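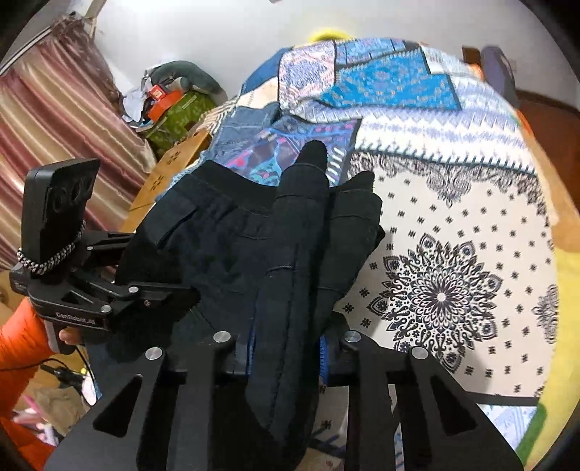 Clendotero: folding notes from a spare bed

README, version 2. Last proper edit Nov 3, 2023.

Hello, and thanks for opening the readme before the files (I never do). Clendotero is a small collection of written notes on folding clothes on top of a bed. I began it because every set of folding instructions I could find assumed a big clear table, and I haven't got one. I've got beds. Most people I know fold on a bed too, with the covers still on and the rest of the washing heaped at the pillow end.

What's in it

There are 282 notes, one per garment per fold. If I folded the same jumper in two different ways, it has two notes. They're plain text, in British English, mostly written straight after the folding while I still remembered where I'd gone wrong. A note can run up to 800 characters and plenty are a good deal shorter. Socks hardly need a sentence.

Everything lives in 4 folders:

tops - T-shirts, shirts, jumpers, vests
bottoms - trousers, shorts, skirts, pyjama bottoms
thick - coats, padded things, dressing gowns, anything that springs back open
flat - towels, pillowcases, scarves, tea towels

The thick folder is the messiest. I kept changing my mind about whether a fleece belongs in there or in tops, and if you go looking you'll find fleeces in both. Sorry! I'll settle it one day.

What each note looks like

The first line is the garment, the second is the surface, and the rest is what I did. I've kept the fields very plain:

garment: what it is, colour, fabric if the label said
surface: bedspread, blanket, bare sheet, carpet
start: how it was lying before I touched it
folds: each fold in order, in ordinary words
end: the shape and size I finished with
moan: optional, usually filled in

Sizes in the end line are given as "fits the top drawer", "fits the deep drawer" or "doesn't fit". I did think about measuring things properly and then couldn't face it. The drawers are both in the chest at Drelliveo, the flat where nearly all of this was written, so treat them as small and big and you'll be fine.

Words I use

A half is a fold down the long middle. A third is what it sounds like. A tuck is when the last bit goes inside another bit so the thing holds together. A flop is a fold I didn't mean to make, and there are lots of those in the shirt notes, mostly sleeves.

"Face" means the side you'd see when it's being worn. "Back" is the other one. I mixed these up in the earliest notes and went through them again in February, but if a pair of shorts seems to be folding itself inside out, that's probably one I missed.

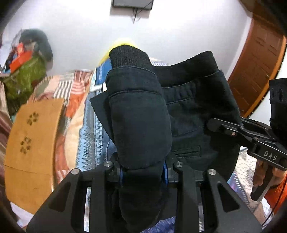
Dark clothes gave me the most trouble of anything in the collection. Navy and black swallow their own seams, so when you've got a bundle of it in front of you it can be hard to tell a leg from a fold of leg. What I do now is find the fixed bits first, before any straightening out. A waistband edge is good, and so is a welt pocket with its opening running straight across, because you can line the whole garment up from either one. Stitched seams come next. A pointed corner sticking out to one side usually wants tucking back in before the next fold, or it'll be on the outside of the finished parcel and catch on the drawer. The notes for dark bottoms all name the landmark I started from, and I've put it at the beginning of the folds line so you can search for it.

Surfaces matter more than I expected

The busy patchwork bedspreads are lovely and I wouldn't swap them, but they make it harder to see where a patterned shirt stops and the bed begins. A dark garment on a loud cover is easy enough to spot as a shape. A floral blouse on one is hopeless. If you're using the notes to teach somebody to fold (a child, say, or yourself), start with plain things on a patterned cover and leave the florals until later.

Soft surfaces also give. Press down on a fold on a mattress and the whole lot sinks, then comes back up slightly open. The moan field is full of this. Things I found that help: press with something flat, work nearer the edge where you can get over the top of it, and don't stack more than a few finished pieces before moving them to the drawer. My stacks lean.

How I kept track

I logged everything in Flasitis, my own spreadsheet, which is nothing grander than a row per note with the folder name and a tick for "read it back". Rows without a tick haven't been checked for typing mistakes. The spreadsheet is included with the notes. Samir is the label I gave to the batch written away from home, on a narrow bed with a thin blanket, and you'll see it in the last column. Those read a little differently - shorter, grumpier - and the drawer sizes don't apply to them.

What it's good for

Learning to fold in a room with no table. Comparing two ways of folding the same jumper. Working out a sensible set of words for folding, if that's your sort of thing. Somebody wanted to use the flat folder for a leaflet on airing cupboards and that's fine by me.

What it isn't good for

Ironing, suits on hangers, fitted sheets. I tried fitted sheets. There are no notes on fitted sheets.

It's also very much one household's clothes, so there's a lot of navy, a lot of cotton and not one sari or kimono. Baby clothes are missing as well. If you fold those, your notes would be very welcome, in the same layout please, moan included.

Using it

Take it, copy it, change it, print it out and stick it inside the wardrobe door. If you pass it on, keep this readme with it so people know what a flop is. Corrections are best sent with the name of the note and the line that's wrong, and I go through them when the washing's done.

Still to do

Decide about the fleeces. Add the hooded tops, which are folded but not written up. Split the shirts into long and short sleeves. Check the unticked rows in Flasitis.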